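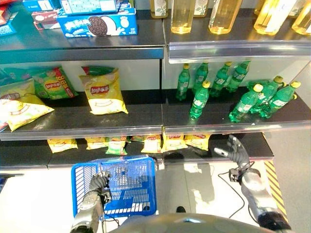 Section 4. Printing and fitting shelf labels

Clemwood label printer, Kirari store software. Read section 3 first if the printer isn't paired yet.

Before you start

Label roll, 300 labels, matte side out. Printer on mains, not battery. Price file loaded and dated today. Old strips wiped down. Dry cloth is fine, no spray cleaner, it leaves a film and the labels slide around.

Close the price file on every other till first. Two people in the same file = wrong prices on the shelf.

4.1 Loading the roll

1. Press the side catch, lift the lid.
2. Drop the roll on the spindle. Feed comes from underneath.
3. Pull the end past the roller, a couple of inches out the front.
4. Close lid. Both sides need to click.
5. Press Feed once. One blank label should come out straight.

Note: if it feeds crooked, the left guide is too loose. Push it up to the roll, not hard.

CAUTION: Print head gets hot on long runs. After a full roll wait 15 minutes before you touch anything under the lid.

4.2 Printing a bay

1. In Kirari, open Shelves, then Bays.
2. Pick the bay. Snacks and drinks are set up as separate bays even when they share a unit, so you may need to do this twice.
3. Choose Changed Only. All Labels is for new bays and resets.
4. Check the preview. Look at the unit price line, it's the one that drops off when the product name is too long.
5. Print.

Labels come out in shelf order, top shelf first, left to right. Keep them in a strip. Don't tear them apart at the printer, you will lose the order and end up back here.

Note: max 25 labels per batch. Bigger jobs get split and the printer pauses in between. Press Feed to carry on.

4.3 Fitting

1. Start top left.
2. Tip the front of the plastic strip toward you with your thumb.
3. Old label out, new one in, bottom edge first.
4. Let the strip close. Run a finger along it.
5. Left edge of the label lines up with the left edge of the product. Not the middle.
6. Old labels go in your apron pocket, then the trash. Never back in the strip behind the new one.

CAUTION: Strips crack when cold. Chiller bays, tip them slowly and only as far as you need.

4.4 Checking

Scan 2 products per shelf with the handheld. Price on screen has to match the label. If one is wrong, scan the whole shelf. If the whole shelf is wrong the price file was old, go back to 4.2 and reload before printing agian.

4.5 Common problems

Faint print: clean the head with the pen supplied. Still faint, raise Darkness by one step.

Barcode won't scan: label is in crooked or the strip is scratched. Swap the strip. Spares are Moffat type, clip-on, order through the usual form.

Error 15: lid open. Or roll out. Same code for both, sorry.

Kirari shows Printer Busy and nothing happens: turn printer off, wait, turn on. Don't resend the job until the light is green or you'll get it twice.

Adhesive labels: Drusulon stock only, and only on the end units with no strip. Diffrent roll setting, see section 6.

Questions about bay layouts: Gerardo Cabanatuan, store systems.

Revised 18 December 2025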